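Bench Notes
Home | Buying | Budget Sheets | FAQ | Ask Me Something

Buying a Two-Armed Robot on a Small Budget: Your Questions
By Clémence Leclerc
8 minute read

I've been answering the same emails over and over, so I finally put them on one page. For anyone new: I plan equipment for a small shop that puts together valves and little gear housings, and I spent most of last year working out whether we could afford a robot with two arms and proper hands. I'm not an engineer. I'm the person with the spreadsheet, and these are spreadsheet answers!

Do I need two arms, or will one do?

Start with your parts and not with the catalog. Take the ten jobs you'd most like off your plate and do each one yourself with a hand behind your back. If you can do seven of them, price a single arm first. We could do three (and I dropped a lot of bushings on the floor), so two arms it was.

The second arm doesn't double the bill, by the way. You pay for the body, the controller, the software and the training once. What does go up is the spares, and I'll get to that, because it's where my first draft fell apart.

Hands or grippers?

This is the question I get most, and people feel strongly about it! A plain two-jaw gripper is cheaper, tougher and easier to fix. If everything you handle is one size, buy the gripper and spend the difference on something nice. We have thin pegs, fat pegs, discs and square bits all in the same kit, and swapping jaws for every one of them would have eaten the whole morning.

My advice is to ask each supplier for a price both ways, on the same quote, with the same delivery terms. Rekport did this for me without any fuss. Another firm sent me two quotes in two formats and I had to rebuild both of them before I could compare a thing.
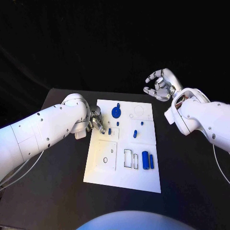

Also ask what one finger costs. I mean it, one finger, boxed and shipped. Salespeople love talking about the hand as a unit, but in my budget the hand is a set of small wear parts with a lead time on each. If they can only sell you a complete hand, write that full price into year one as a spare and see whether you still like the total.

How do I test one before I sign?

Ask for a task board. It's a flat board with pegs, holes and slots on it, and it tells you far more than a video with music. Most suppliers have one already. If they don't, get one made with your own sizes on it. Ours came from a local outfit called Codilo for $300 and it's the best money in the whole project.

Then send the board ahead and ask for an ordinary session, with no rehearsed routine. Have them start with the small pegs, because anything can pick up a big cylinder. Bring whoever does the job by hand now. I brought Bheki Mathebula from our assembly bench, and he asked better questions in the first ten minutes than I'd managed in a month of emails.

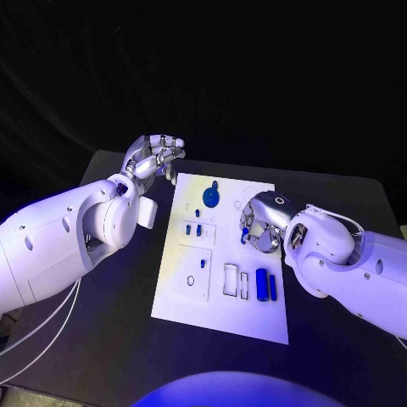 The right hand with one of the small blue pegs, just over the board.

Things I write down in a session: how often somebody steps in, how long the reset takes, and who does the resetting. That last one matters. If two people have to stand there putting the pegs back, those are two wages and they belong in your sheet.

What should I budget for besides the robot?

Oh, this one. Here's my own list of things I left out the first time:

A heavy table, bolted down. We thought we had one. We didn't.
Electrical work. Get this quoted early, as electricians book up.
Cable covers and strain relief, with a spare set of every cable you can buy separately.
A backdrop and lights, if your system uses cameras. Our windows were a real headache in the afternoon. We paid $500 for both and I'd put them on page one now.
Guarding and a safety review. Please don't guess at this number. Have somebody qualified come and look at your floor.
Training days, including the wages of the people being trained.
A line called "stupid things." Mine was $3,000 and I used all of it.

Should I lease or buy?

We leased the first unit with an option to buy. The monthly cost looks ugly next to the purchase price, but I wasn't sure our parts would suit it and I wanted a way out. Eldana Tekleab, who does our books, ran it both ways and the gap was smaller than I'd feared once service was counted in.

Read the part about returns very slowly. One lease I was offered wanted the unit back in its original crate, and the crate was enormous! Storing it would have cost us a rack and a half.

How much floor space should I plan for?

More than the drawing says. The drawing shows the footprint, and then you've got elbows. Arms come in from the sides, so measure with them spread out as wide as they'll go, then add room for a person to walk behind with a cart. I taped it all out on the floor and left the tape there for a week. Everyone hated it, and we moved the table twice before anything was ordered – cheapest change I made all year.

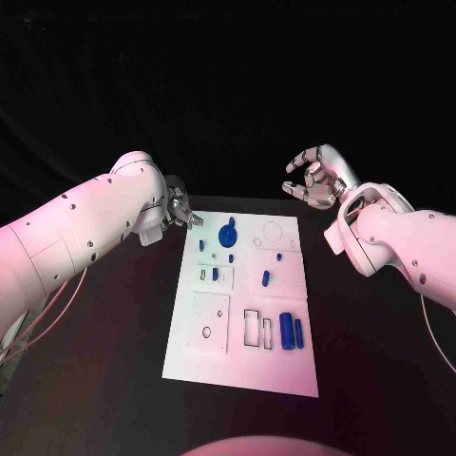
Leave yourself a clear spot for parts trays too. I'd planned the table for the board and forgotten that finished pieces have to go somewhere, so we ended up buying a side shelf in a hurry from Rimico at a price I'd rather not repeat.

When's a good time to order?

Work backward from your slow season. Ours is December, and I wanted installation to land there, which meant signing in early summer. Ask for the delivery date in writing along with what happens if it slips. Then tell your crew the later date anyway.

How do I explain the cost to my boss?

With one page. Name the job, say what it costs now, what it would cost after, and what you'll do if it doesn't work out. Leave off the glossy photos. My boss skipped straight to the "if it doesn't work out" part, and having an answer ready there got me the signature.

Can I see your spreadsheet?

Yes! It's under Budget Sheets in the menu. Change the yellow cells and leave the gray ones alone, please. If you break it, just download it again.

3 comments

Adanech Teshome
The one-finger question is gold. I asked our rep and he had to call me back the next day. Did you get a price for the wrist covers separately?

Clémence Leclerc
Yes, but only after asking a second time. They were listed under "cosmetic" on my quote, so look there.

Tiruwork Feyisa
We rented from Talukder for a trial and the service visits weren't in the monthly price. Worth adding a row for travel to your sheet. I also taped out the floor after reading this and now have to move a drinking fountain.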